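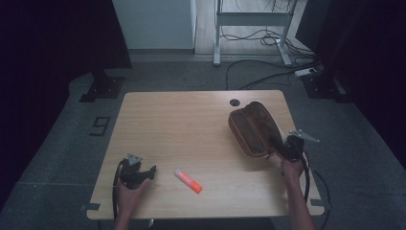

How many examples does a learning system need before it can put a pen in a pencil case?
More than the sales pages say, and the number alone won't tell you much. Fifteen takes by one careful person at one table mostly teach the system that person and that table.

Week 5 handout: Collecting by hand

Reading for Thursday: the Workunard notes, section 2, and the Fultley reply. The reply is short and grumpy, and I side with it.

1. What goes into an example
One take is one try at the job, start to finish, with both hand-held grippers recorded. Workunard calls its set "diverse" after 19 changes of object position. The table never moved. Neither did the lights. A pouch turned a little to the left is a new position - I would not call it a new situation, and I'd like you to be just as stingy with the word.
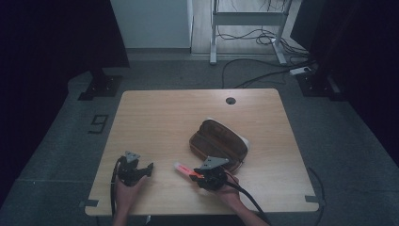

The same goes for the person. People who collect all morning get smooth and quick, and they drop the small fumbles a system would need to recover from. Gallagher throws failed takes away before anyone can look at them. Keep yours, label them, and decide later.

2. Wear and drift
Pads wrinkle and fray with use, and a worn pad may hold a slick pen differently from a new one. Zesstead swaps pads partway through its set and doesn't say where. Write down every swap.
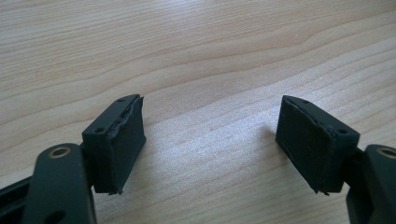
3. For your lab sheet
Name two things your group never varied. Then say what a buyer would wrongly assume from your take count. Half a page is plenty.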